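Paid testers wanted: Trollarberg two-finger gripper kit

Navickas is looking for people in and near Daltley to try out the Trollarberg, our bolt-on gripper kit for small robot arms. The kit is meant for workshops, laundries and repair businesses that handle cloth. We want to know how people get on with it when they have only the printed guide to help them.

You do not need a background in engineering. You should be comfortable using hand tools and a laptop, and able to write a clear note about what went wrong. We would particularly like to hear from people who have worked in a laundry, a clothing warehouse or an alterations shop.

Each session lasts nearly 7 hours including breaks. You will fit the gripper to an arm, set the closing force, and then run it on a mixed pile of clothes. Most of the day goes on picking up, folding and laying flat. After each run you fill in a one-page form.

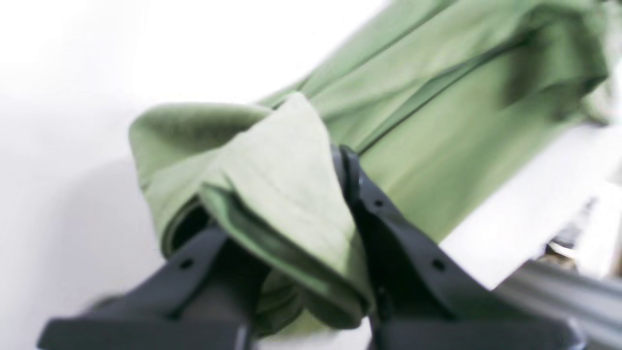
The Trollarberg's two fingers holding a piece of green fabric.

Soft items are the hard part of the job. The fingers can pinch too much cloth or too little, and a sleeve behaves differently from a hem. We are asking testers to change the grip settings themselves and record which ones they would use again. If you think the guide is badly written, put that on the form too.

What we offer

A flat fee for each session, paid by bank transfer
Lunch and local travel costs
The option of a second session in February

What we ask

You are aged 18 or over
You can stand for part of the day
You can attend our unit on the Olport estate
You do not work for a company that makes grippers or robot arms

There are 26 places. Sessions are run with small groups, and every tester has their own bench. Parking is free but limited, and the bus from Daltley station stops at the estate entrance.

To apply, send a short email to Ilze Koppel, testing coordinator, saying what work you do now and whether you have used a robot arm before. Either answer is fine. Please do not send a CV. Applications close on 5th November and we will reply to everyone within 10 working days.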